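Two arms at the dinner table

Herovlow sells its two-arm kit by monthly rental, and in July we had one at our Bulcombe office. Setting up took 90 minutes, most of it spent on the cables. The table work is taught by hand: you guide the grippers and the kit repeats. 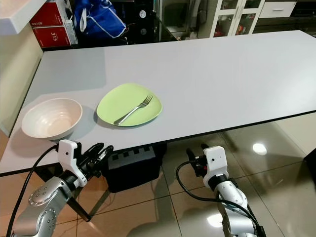
The software, called Fekance, is clear but slow to start. Of 103 tries with tableware, we were pleased with the forks and less pleased with the plates, which need a patient teacher. I would like a longer manual also.

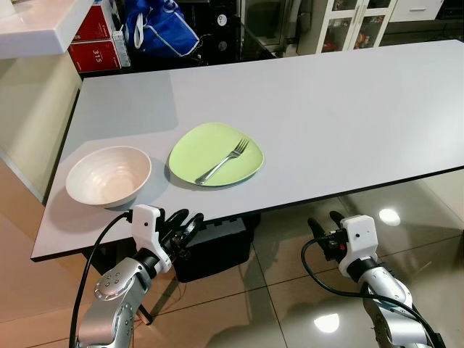 Bowl, plate and fork on the table, with both grippers at the near side.

Text: Võ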